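We use cookies to keep this site working and to understand how it is used. By continuing to browse you accept our cookie policy. Accept | Manage settings

Orndale Head Camera Kit – Evaluation Program

The Orndale is a head-mounted camera and controller supplied by Sonance for recording manual tasks from the wearer's point of view. It is offered to laboratories and integrators that are choosing a camera for demonstration recording, or that wish to compare human handling with the performance of a gripper on the same objects. The evaluation program allows a site to try the kit on its own tasks before purchase.

Serving trays at the evaluation site, one handled by the wearer
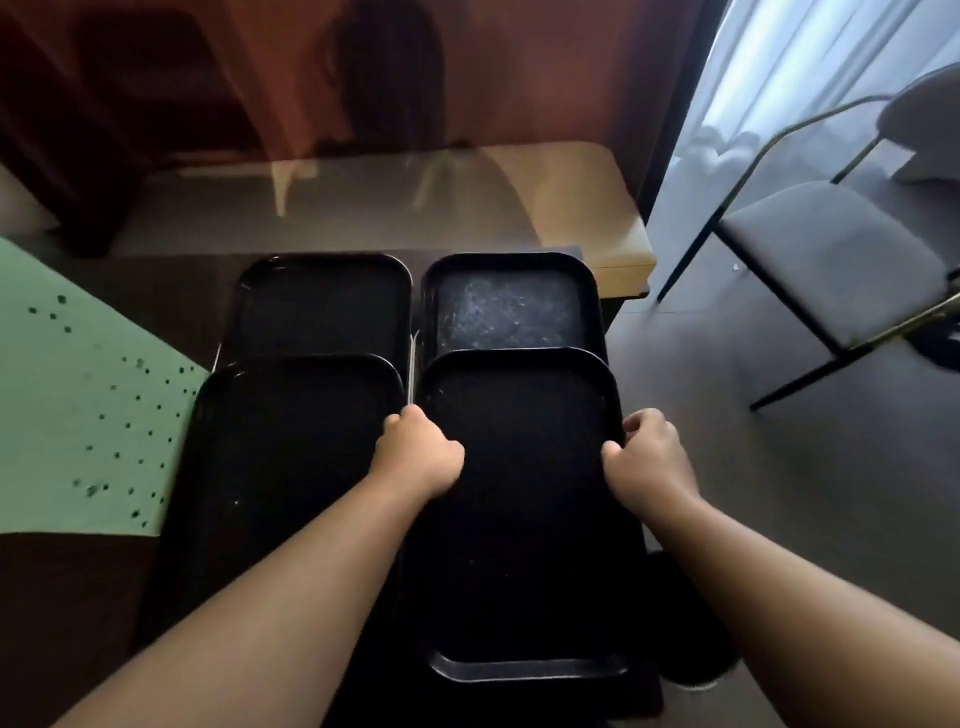
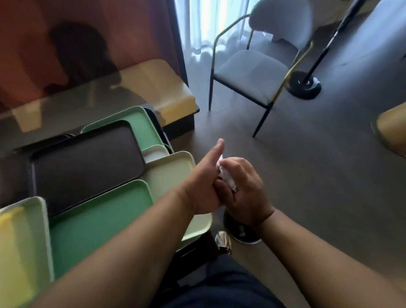 Serving trays were selected as the standard object set for this program. A stack of thin, flat items with raised rims is a common request from food service customers, and it is a demanding one for any camera. Dark plastic returns little light, and the gap between two neighboring trays may be only a few pixels wide at arm's length. Parallel grippers need a reliable estimate of that gap before a finger can be placed over the rim. Suction tools need a clean, level area of the floor of the tray.

Bright windows are permitted in the evaluation area. Many customers work in rooms they cannot darken, and a camera that performs well only under studio lighting is of limited use to them. The exposure setting should be locked before the first recording and left unchanged until the session is complete.

Configurations available for trial

Orndale 2 – Single wide-angle camera, adjustable headband, belt-worn controller. Suitable for general handling tasks in which both hands remain in front of the body.

Orndale 3 – As above, with a second camera angled downward. Recommended for seated work and for tasks performed close to the floor. The additional cable adds a small amount of weight at the back of the headband, and some wearers prefer to adjust the rear pad.

Both configurations are compatible with the Dosel recording software and with the Ó Conaill wrist camera, which may be added to a gripper arm for side-by-side comparison. The wrist camera is supplied separately and requires its own mounting plate.

Comparison procedure

The wearer first completes the handling task by hand. The same trays are then presented to the gripper under test, in the same arrangement and under the same light. Dosel places the two recordings on a common timeline so that the approach, the grasp and the release may be reviewed together. Pauses in the work are kept in the recording and labeled as idle time. Operators should not delete them, as the timeline depends on an unbroken file.

In our March trial, 823 recordings were collected with the two configurations. Of these, 17 were rejected during review, most of them for a headband that had slipped far enough to lose the near edge of the work area. The rear pad has been revised as a result, and the new part is included with all current kits.

"The angle of the camera matters more than the resolution for flat objects," notes Declan Brennan, who is responsible for the evaluation program. "We ask every site to check the view with the wearer's arms extended – a check made with the arms at rest will miss the problem."

Supplied with each kit

Camera unit and headband, controller, two batteries, charger, cable set, calibration card, carrying case and printed setup guide. Gripper arms and trays are not included.

Requests for an evaluation kit should state the task, the objects to be handled and the gripper or arm already in use, if any. Kits are reserved in the order in which complete requests are received. Return shipping is paid by the borrowing site.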